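The Year I Finally Got My Eyes Checked

I was 41 when I figured out that other people could read the specials board at Fitzsimmons from the back booth. My friend Tonantzin Trujillo was rattling off the soups (two of them, plus some kind of chowder) and I thought she'd memorized the menu. She hadn't. She just has normal eyes, and she looked at me like I'd told her I'd been driving with a blindfold on.

I hadn't been to an eye doctor since high school. I'm good about my teeth, I get my flu shot, I even wear sunscreen most of the time, but eyes had fallen off the list somewhere. Mine worked! I could see my phone and I could see my feet, and everything in between got filed under "fine."

So in July I called the office over the hardware store in Prirnen, and they got me in with an optometrist named Eustaquio Pacheco at eight in the morning, before I'd had a whole cup of coffee. 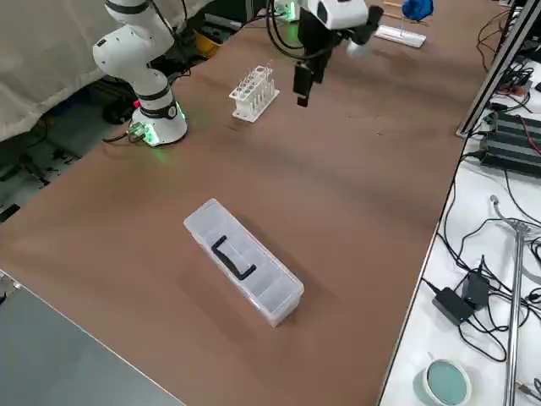
I was more nervous than I'd like to admit, mostly about the puff of air. I remembered the puff from when I was a kid, and I'd been dreading it the whole drive over. Well, there wasn't one. Dr. Pacheco put in some numbing drops and checked the pressure another way, and I felt nothing at all, except a little silly.

Then came the part with the lenses, which one's better, this one or this one. I've always treated it like a test I could flunk. At some point I confessed that the last two looked exactly the same to me, and he said, "Great, then we're close." I could have hugged him. All those years ago I'd just been guessing.

He also dilated my pupils, so plan for that if you go. I had not planned for that. I sat on the bench outside for a good while in those roll-up plastic sunglasses, unable to read a single text, and then I called my sister for a ride. She still brings it up.

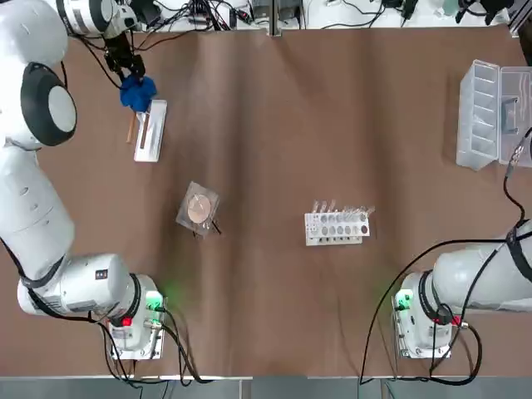 The verdict was that I'm nearsighted, a bit worse on the left, with some astigmatism thrown in. Nothing scary. He wants me back in a year, and he asked twice whether anyone in my family has glaucoma. I didn't know. I called my mother that night and yes, her father did, and it had never come up in my entire life. Ask your relatives this stuff - you may be surprised what they've been sitting on.

Picking frames took longer than the exam. I tried on everything on the wall and came home with a tortoiseshell pair that cost me $181 with lenses, after insurance. They took nine days to come in. The first evening I wore them I stood in the driveway looking at the maple across the street, which has separate leaves all the way up to the top. I'd been looking at a green blob for years and calling it a tree.

There was some adjusting. The stairs seemed too close for 3 days or so, and I had a dull headache every afternoon until it quit on its own. Night driving is so much better, though - the headlights used to have big fuzzy halos and now they're mostly just headlights.

Tonantzin and I went back to Fitzsimmons last week and took the same booth. I read her the whole board, including the pies, and then I ordered the chowder.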